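4.3 Checking the gripper before a run

Applies to Sestum cell software, simulated and physical. Revised 7 Oct 2020.

Complete these steps each time a program is loaded, including programs that ran without faults in an earlier session.

1. Set the speed override to 20 percent. Do not raise it until step 7 is signed off.

2. Open the Cell menu and confirm that the tool name matches the one on the job sheet. If it does not, stop and reload the tool file.

3. Open the fingers fully. Close them, then open them again.

4. Check that nothing is held between the fingers. A program must never start with a part left over from the last job.

CAUTION: On a physical cell, keep hands outside the guard during steps 3 and 4. The fingers can close without a warning tone.

5. Switch to the wrist view. Both fingertips must be visible, with a clear gap between them.

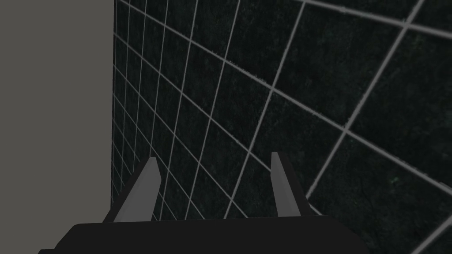
Wrist view in simulation: fingers open, nothing held, grid surface beyond.

6. Jog the arm 200 mm away from the nearest wall or panel, then back. Watch the fingers the whole way — the collision check does not cover tool files made before version 13.

7. Enter your initials in the run log. A second person must sign for any program that is new to the cell.

NOTE: A pass in simulation does not replace the check on the physical cell. Repeat all seven steps there.

Questions about the run log go to Elaheh Shahbazi. Report tool file errors through the Plirarent desk, and include the tool name and software version.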